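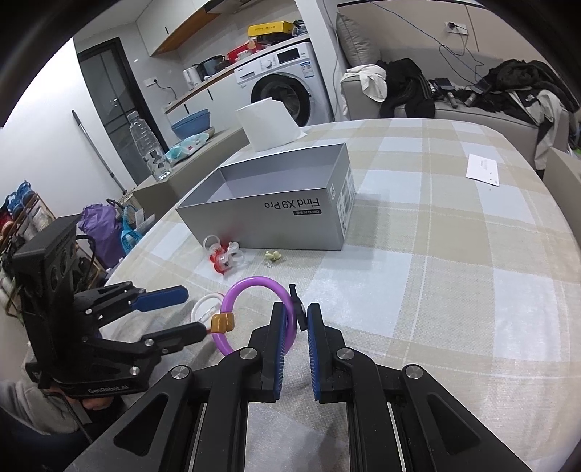 Purple and white plastic rings, joined, on the tabletop

Kitchen safety check before soup night, December 2019
Checked by Griet Nijs, Lekik community kitchen

I did the walk-through myself this time, so you get my comments whether you want them or not!

Fridge at 40°F or below — OK. It read 38 on both shelves. Please stop propping the door open while you unload (I know, your arms are full).

Freezer — OK. A bit of frost along the top drawer, but everything is solid and dated.

Handwashing sink — NEEDS WORK. Hot water is fine, soap is fine, paper towels were out. I put in a new roll and the spares are under the counter by the mop bucket, which I'd love to see moved someplace else.

Probe thermometer — OK. I tested the Geltix one in ice water and it was right on 32. Chicken soup gets reheated to 165, and I want that written on the sheet every time, even when it's obviously boiling.

Big stockpots — OK, but the 8-quart one has a wobbly handle. I tied a red string on it. Leave it on the shelf until Prins has tightened the screws.

Cooling leftovers — NEEDS WORK. Last month we left a full pot of squash soup on the stove to cool, and that's just too deep. Pour it into the shallow pans and get it in the fridge within two hours.

Allergen cards — NOT DONE. We're expecting some 201 bowls and there's cream in two of the three soups, so the cards have to be out before the doors open. The Irnetti stock cubes have celery in them too — add that!

Fire blanket and extinguisher — OK. Both on the wall, tag in date, nothing stacked in front.

I'll come by again the afternoon before we serve and look at the open ones.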